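# Why Bananas Turn Yellow, Then Brown

A banana changes color after it has been picked. The change follows a fixed order: green, yellow, spotted, brown.
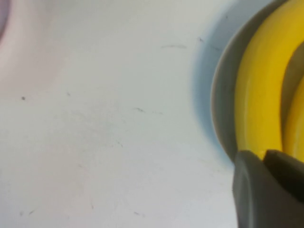

*Two yellow bananas in a light gray bowl. Photo: Nazma Patwary*

## What ripening means

Ripening is a set of chemical changes inside a fruit. The fruit becomes softer and sweeter, and its color and smell change. A banana can do all of this after it leaves the plant. Some other fruits, such as grapes and strawberries, cannot. They stop getting sweeter once they are picked.

Bananas for stores are picked while they are green and hard. A hard banana is difficult to bruise, so it can travel a long way by ship and truck.

## The gas that starts it

Ripening is started by a gas called **ethylene** (say it: ETH-uh-leen). You cannot see it. Plants make it themselves, in very small amounts.

Ethylene is a signal. When it reaches the cells of a green banana, the cells begin to make substances called enzymes. An **enzyme** is a tiny chemical tool that does one kind of job. One enzyme breaks down starch. Another breaks down the green color. Others soften the walls between cells.

A ripening banana also gives off more ethylene, which speeds up its own ripening and that of the fruit next to it. A paper bag holds some of the gas in – this is why a banana ripens faster in a closed bag than on an open shelf.

## From green to yellow

The green in a banana peel is **chlorophyll**. It is the same substance that makes leaves green. The peel also contains yellow substances called **carotenoids**. They are there from the start, but the green hides them.

During ripening, the chlorophyll is broken down. The yellow is left. Leaves that turn yellow in the fall do so in much the same way.

## From starch to sugar

A green banana is full of starch. Starch is made of many sugar units joined in long chains. The chains are too large to taste sweet. Enzymes cut them into small sugars, and those do taste sweet.

The total amount of food in the banana does not rise much during this time. It changes from one form to another.

## From yellow to brown

Browning is a separate process. The peel contains substances called **phenols**, and it also contains an enzyme that can join them with oxygen from the air. In a healthy cell the two are kept apart. When the cell gets old or is crushed, its inner walls leak and the two mix. The result is a brown substance called **melanin**.

Small brown spots usually mean that the banana is very ripe. A single large brown patch often means that it was bumped.

## Why the refrigerator darkens the peel

Bananas grow in warm places, and their cells are not suited to cold. In a refrigerator, the cells of the peel are damaged and turn dark. The inside of a ripe banana changes more slowly and is often still pale. A green banana should stay out of the refrigerator, as it may not ripen properly afterward.

## Test it at home

You need three green bananas, one ripe apple, two paper bags and a notebook.

1. Put one banana in a paper bag with the apple. Fold the top closed.
2. Put the second banana in the other bag, alone. Fold the top closed.
3. Leave the third banana on a plate.
4. Keep all three in the same room, out of the sun.
5. Look at them at the same time each day for 6 days. Write down the color of each peel.

Apples give off a good deal of ethylene. Before you start, write down which banana you expect to turn yellow first.

## Words used on this page

**Carotenoids** – yellow, orange or red substances found in plants.

**Chlorophyll** – the green substance in leaves and unripe peel.

**Enzyme** – a tiny chemical tool that does one kind of job in a living thing.

**Ethylene** – a gas made by plants that starts ripening in some fruits.

**Melanin** – a dark brown substance.

**Phenols** – plant substances that can turn brown when they meet oxygen.

*Text: Senad Kelmendi. Checked by Jasmina Omerović.*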